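July 27, 2021

Bin notes, second go. I said I'd write these up properly after the muddle in December and then of course I didn't, so this is me being good.

Got in early and gave the big grey bin a wipe out before anybody wanted it. The floor is getting really scuffed now, pale patches near the middle and the front, and they're not dirt (I went at them with a cloth for far too long before I gave in). I quite like it worn. Ouazzani would like it sanded. I've left it alone and we can argue about it next week!

Main job today was sorting the odds and ends that go in it. Our shelf had crept up to 67 items, which is silly, half of them were lids. I've got it down to 31 and put the rest in the crate marked Zostireck under the window, so if you're missing your favourite jug, look there first. Please don't put them all back – I know what you're like.

Rules for what stays, as far as I've got any: it has to be something you'd find in an ordinary kitchen, it has to survive a drop from table height, and I have to be able to wash it in our tiny sink. The bowls pass easily. Cups mostly pass, though 2 have hairline cracks and I've taped a note on those. Cans are fine until somebody treads on one. The grapes are the thing I keep going back and forth on. They're a nuisance to dust, all those little gaps, but a bin full of nothing but round hard things gets dull very quickly and a bunch of grapes is such an awkward, floppy-looking shape that I can't bring myself to bin them (sorry).

Also tried fewer things at once. Last time we tipped in a great heap and spent the whole afternoon untangling it, whereas a small mix with some bare floor between is much nicer to work with and you can see straight away what's where. Cup and bowl over to the left, grapes on the right, can lying on its side.
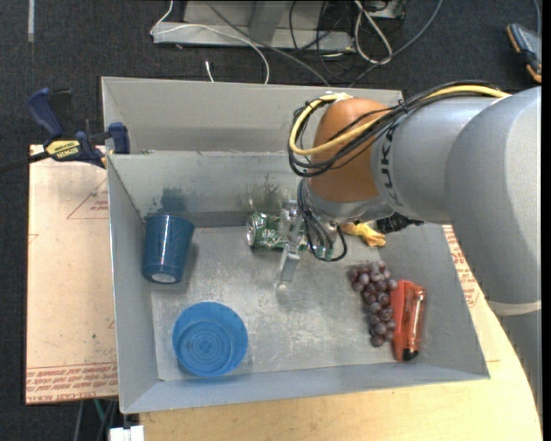

Besov read this over my shoulder and reckoned the bowls ought to be stood upside down half the time, seeing as that's how they end up in any real washing-up, and wanted to know why the cutlery had gone in the crate. Fair point about the bowls, I'll do that tomorrow. The cutlery went because the forks slide into the corners and I'm fed up of fishing them out, but I could live with a spoon or two.

Still to do: label shelf 7, order new cloths from Ustgate, find out who keeps putting teabags in the bin. Wrong sort of bin!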